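두 팔 로봇 시뮬레이션 평가 규칙 정비 사업
중간 진행 보고

보내는 사람: Celina Wasilewska (Wuritz, 평가 규칙 담당)
받는 곳: Prostura 지원사업 담당자님
작성일: 2023-09-09

조회 15 공유 2 댓글 2

담당자님께,

지난 보고서 이후의 진행 상황을 보고드립니다. 이번 기간에는 새로운 동작을 만드는 일보다 규칙 문서를 고치는 일에 시간을 더 많이 사용했습니다. 계획서에는 두 가지 일을 같은 비중으로 적었기 때문에, 먼저 이 차이를 말씀드립니다. 한국어로 보고서를 쓰는 것이 저에게 아직 쉽지 않습니다. 표현이 분명하지 않은 곳이 있으면 표시해 주시면 다시 쓰겠습니다.

1. 이번 기간의 목표

계획서에 적은 목표는 다음과 같았습니다. 첫째, 식탁 정리 작업에 대한 평가 규칙의 초안을 완성한다. 둘째, 그 규칙으로 시뮬레이션 기록을 판정하고, 판정자 사이의 차이를 확인한다. 첫째 목표는 달성하였습니다. 둘째 목표는 판정은 끝났지만 차이의 원인 분석이 아직 남아 있습니다.

규칙의 이름은 내부에서 Warrier라고 부릅니다. 지난번 보고서에서는 "평가 지침"이라고 썼는데, 같은 문서입니다. 앞으로는 Warrier라고만 쓰겠습니다.

2. 규칙 초안의 내용

Warrier 초안은 15개 조항으로 되어 있습니다. 전체를 첨부로 보내 드리므로 이 보고서에서는 논의가 많았던 조항만 설명합니다.

가장 오래 논의한 것은 "잡고 있음"의 정의입니다. 처음 문장은 "물체가 그리퍼의 손가락 사이에 있으면 잡고 있는 것으로 본다"였습니다. 이 문장은 짧고 이해하기 쉽지만, 위에서 본 화면만 가지고 판정할 때 문제가 됩니다. 물체가 손가락 사이에 있는지, 손가락 바로 아래에 놓여 있는지 화면에서 구별되지 않는 경우가 있습니다. 판정자 한 명은 이런 경우를 모두 "잡음"으로 적었고, 다른 한 명은 모두 "불명"으로 적었습니다. 두 사람 모두 규칙을 어긴 것이 아니므로 규칙의 문장을 고쳐야 했습니다.

수정한 문장은 다음과 같습니다. "한 장의 화면으로 판정할 때, 손가락과 물체의 접촉이 분명하지 않으면 '불명'으로 적는다. '잡음'으로 바꾸려면 시뮬레이터의 접촉 기록을 함께 확인하고, 확인한 사람의 이름을 남긴다." 문장이 길어진 것은 단점이지만, 판정자들은 이쪽이 더 편하다고 했습니다.

두 번째로 논의한 것은 두 팔의 작업 구역입니다. 한 팔이 접시 위에서 작업하는 동안 다른 팔은 무엇을 해도 되는가 하는 문제입니다. 초안에서는 다른 팔이 완전히 정지해야 한다고 썼습니다. 안전에는 좋은 규칙이지만, 이렇게 하면 두 팔을 쓰는 의미가 많이 줄어듭니다. Drillinwood 측 검토자도 같은 의견을 주었습니다. 그래서 지금은 "다른 팔은 그리퍼를 연 상태로 자기 구역 안에서 대기할 수 있다. 단, 상대 팔이 작업 중인 접시의 테두리 안으로 들어가지 않는다"로 바꾸었습니다.

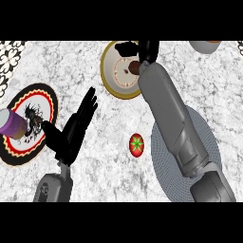 그림 1. 식탁 작업의 시뮬레이션 화면. 왼쪽 그리퍼는 열려 있고, 오른쪽 팔의 그리퍼는 노란 테두리 접시 위에 있다.

그림 1에서 위의 두 조항을 같이 검토할 수 있습니다. 오른쪽 팔의 갈색 물체는 손가락 사이에 있다고 볼 수도 있고 바로 아래에 있다고 볼 수도 있습니다. 수정한 규칙에 따르면 이 화면만으로는 "불명"입니다. 왼쪽 그리퍼는 무늬가 있는 접시의 바로 오른쪽에 있고 아무것도 들고 있지 않으므로, 대기 조항에서는 문제가 없습니다.

같은 그림은 가려짐 조항의 교육에도 사용합니다. 오른쪽 팔이 회색 원형 매트의 가운데 부분을 덮고 있습니다. 이 조항은 "팔 아래의 보이지 않는 부분에 물체가 없다고 적지 않는다"입니다. 당연한 말로 보일 수 있지만, 초기 판정에서 가장 많이 나온 실수가 이것이었습니다. 판정자는 보이지 않는 곳을 빈 곳으로 적는 경향이 있습니다. 저도 처음에 그렇게 적었습니다.

3. 판정 결과

이번 기간에 판정 대상이 된 화면은 모두 2758장입니다. 이 중에서 두 판정자의 결과가 일치한 것은 2594장입니다. 나머지는 의견이 달랐고, 지금 하나씩 다시 보고 있습니다. 다시 보는 일은 원래의 두 판정자가 하지 않고 제가 합니다. 이것도 규칙에 적혀 있습니다.

이 숫자를 읽으실 때 한 가지 주의를 부탁드립니다. 일치했다는 것은 두 사람이 같은 답을 적었다는 뜻이고, 그 답이 맞다는 뜻은 아닙니다. 접촉 기록과 비교하는 작업은 다음 기간에 합니다. 그 전에는 이 숫자를 규칙의 품질로 외부에 소개하지 않으셨으면 합니다.

불일치한 화면을 지금까지 본 범위에서는, 그리퍼가 화면의 위쪽이나 아래쪽 경계에 가까울 때 의견이 자주 나뉘었습니다. 작은 물체가 접시의 무늬 위에 있을 때에도 비슷합니다. 접시의 무늬와 물체를 구별하는 조항은 아직 없습니다. 추가할 필요가 있다고 생각하지만, 조항이 너무 많아지면 판정자가 외우기 어려워지므로 기존 조항에 한 문장을 넣는 방법을 먼저 시험하겠습니다.

4. 계획과 달라진 점

실제 로봇으로 규칙을 시험하는 일은 이번 기간에 시작하지 못했습니다. 규칙 문장이 안정되기 전에 실제 장비로 옮기면 같은 시험을 두 번 해야 할 수 있다고 판단했습니다. 이 결정은 제가 했고, 먼저 상의드리지 못한 점을 사과드립니다. 시작 시점은 내년 3월로 옮기고 싶습니다. 이 변경에는 담당자님의 승인이 필요한 것으로 알고 있습니다.

예산은 항목 사이의 이동이 한 번 있었습니다. 장비 사용료의 일부를 판정자 교육비로 옮겼고, 총액은 변하지 않았습니다. 자세한 표는 첨부 2에 있습니다.

5. 어려웠던 점

용어의 번역이 예상보다 어려웠습니다. 초안은 영어로 썼고 판정자는 한국어로 읽었습니다. 영어의 "release"를 한 곳에서는 "놓기"로, 다른 곳에서는 "해제"로 옮겼는데, 한 판정자가 이 둘을 다른 동작으로 이해했습니다. 그래서 관련된 화면을 다시 판정해야 했습니다. 지금은 용어표를 문서의 맨 앞에 두었고, 용어표에 없는 단어는 조항에 쓰지 않기로 했습니다.

또 하나는 판본 관리입니다. 판정 도중에 규칙을 고치면 앞의 결과와 뒤의 결과를 비교할 수 없게 됩니다. 앞으로는 판정이 진행되는 동안 규칙을 고정하고, 수정 의견은 별도의 목록에 모아 두겠습니다. 모든 판정 기록에는 사용한 판본의 번호를 적습니다.

6. 다음 기간의 계획

- 불일치 화면의 재검토를 마치고 원인별로 정리합니다.
- 판정 결과를 시뮬레이터의 접촉 기록과 비교합니다.
- 대기 조항의 "자기 구역"을 더 정확하게 정의합니다. 현재는 접시를 기준으로 하고 있어서, 접시가 없는 작업에는 적용하기 어렵습니다.
- Drillinwood에 수정판을 보내고 두 번째 검토 의견을 받습니다.

7. 담당자님께 요청드리는 사항

실제 로봇 시험의 시작 시점 변경에 대해 서면으로 답변을 부탁드립니다. 또한 Warrier 초안을 다른 지원 과제의 팀에도 보여 드려도 되는지 알고 싶습니다. 두 팀에서 문의가 왔지만, 협약서에 이 경우가 적혀 있지 않아서 아직 보내지 않았습니다.

첨부 1: Warrier 초안 전문과 용어표
첨부 2: 예산 이동 내역

감사합니다.
Celina Wasilewska 드림

댓글 2 공유 2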